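Rilar: classroom mock trial transcripts
README for the October release

Welcome! Rilar is a collection of written-up mock trials, argued by pupils aged eleven to fourteen and typed up from their own recordings. If you teach citizenship, history or drama, or you study how young people build an argument, I hope you'll have as much fun with it as we've had putting it together. There are 342 transcripts in this release, from 20 classes, and some of them are wonderful. (Start with the one where the defence calls the baker. You'll know it when you get there.)

What a trial looks like

Every class worked from one of nine case packs. Each pack has a charge, a short set of agreed facts, four witness statements and a page of simple rules on how to question a witness. The cases are all made up by us and set in a town called Lakatos, so names turn up again from pack to pack. The ferry owner is a witness in one and the accused in another, and classes who had done both got very suspicious of him.

Pupils took the parts of counsel, witnesses, clerk and jury. The judge was usually the teacher, although in 73 of the trials a pupil took that on as well. Those are marked in the index and they're well worth reading as a set, as the young judges interrupt a good deal more than the grown-up ones do.

What's in the folders

trials/ has one plain text file per trial, with speaker labels such as PROSECUTION 1, WITNESS 3 and CLERK.
packs/ has the case packs as the pupils saw them, spelling slips included.
verdicts.csv gives the verdict, the jury size and the vote for each trial.
index.csv lists the pack used, the year group, the length in minutes and who judged.
notes/ has teachers' comments, where they gave us any. Some wrote a line, one wrote six pages!

File names start with the pack letter, then the class code, then a running number. The class codes were handed out in the order the consent forms came back and mean nothing else.

How the transcripts were made

Classes recorded their trials on whatever they had. Mbali Ngubane and Edit Vida typed up the first batch by ear, and between them they wrote the style guide that everyone used afterwards. Pauses longer than three seconds are shown as (pause). Laughter from the whole room is (laughter), and if one speaker laughs it goes in their own line. We kept false starts, "um" and repeated words, because so much of the thinking happens there. Where the typist couldn't make out a word you'll find (unclear), and where two people spoke at once the lines are joined with a plus sign.

Rozália Hajdu then checked each file against the sound. Her corrections are already in the text, so there's no separate list to apply.

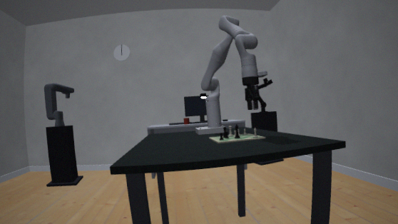 Names and privacy

Pupils' names have been taken out everywhere, along with the names of schools, teachers and streets. When a pupil slipped and called a classmate by their real name in the middle of a speech, we put the role in square brackets instead. The recordings themselves aren't part of the release and we won't be sharing them, so please don't ask the schools for them either.

Families signed for the typed version only. If a family changes its mind, the file goes at the next release and the number is left blank in the index, so gaps in the numbering are nothing to worry about.

Things to watch out for

Pack F was rewritten halfway through. The first version had a witness in two places at the same time, which a class spotted during cross-examination, to their great delight. Both versions are in packs/ and the index says which was used.

Jury talk is missing from pack B. Those juries went out to the corridor and the recorder stayed behind.

Some classes ran the same case twice with the sides swapped. They're lovely to compare, but don't treat them as separate groups of pupils. The column called "pair" links them.

Verdicts lean towards not guilty. We wrote the packs to be balanced, or thought we had, so please don't read too much into the totals.

Using it

You're free to use Rilar for teaching and research, and to print and adapt the case packs for your own class. Please keep this README with any copy you pass on, and don't try to work out who the pupils are.

Corrections and questions

Send corrections to Blair Ritchie with the file name and the line. New classes who'd like to take part should write to Enikő Veres, who can send out a pack and the consent forms. Two more packs are being written at the moment, one about a missing trophy and one about a very loud cockerel, and I can't wait to see what the juries make of the cockerel.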